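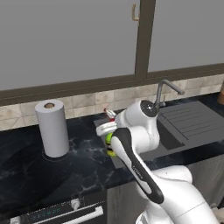
Selon Štefánia Hrubý, le taux de collision que nous relevons au voisinage de l'évier tient au planificateur, et le modèle de contact n'y est pour rien ; elle demande que la marge de sécurité soit revue avant toute nouvelle campagne.

Cahier Vistis, 2023-01-03. Suite donnée à cette remarque.

La marge autour des maillages de collision était fixée à 11 mm pour l'ensemble de la cuisine simulée. Cette valeur convient aux façades planes. Elle pénalise en revanche les approches en cuvette, où le planificateur rejette des trajectoires pourtant admissibles, puis retient des solutions de repli avec un coude très avancé. Manaia Whitcombe a donc introduit une marge par objet, lue dans le fichier de scène – l'ancienne clé globale reste acceptée, avec avertissement.

Rejeu effectué sur 180 graines, configuration Milmont. Échecs de planification : 44 avant modification, 11 après. Les échecs restants concernent tous la transition entre l'évier et le plan de travail, côté grille-pain.
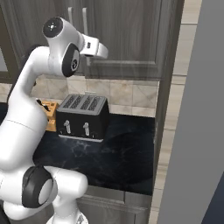
Sur ce segment, le poignet approche de sa butée et l'interpolation articulaire produit une rotation inutile du dernier axe. Deux corrections sont à l'étude : pénaliser la proximité des butées dans la fonction de coût, ou imposer une configuration intermédiaire. La première a ma préférence ; Brodie Cartwright signale toutefois un surcoût de calcul qu'il reste à mesurer.

À faire :
– fusionner la branche des marges après relecture ;
– consigner la graine et la version du planificateur dans chaque journal ;
– vérifier que le maillage simplifié du robinet enveloppe bien le bec.

K. McKinnon

Entrées récentes
Whitelaw : étalonnage des caméras virtuelles
Huststead : latence du contrôleur en impédance
Vistis : format des fichiers de scène
Milmont : reprise après échec de saisie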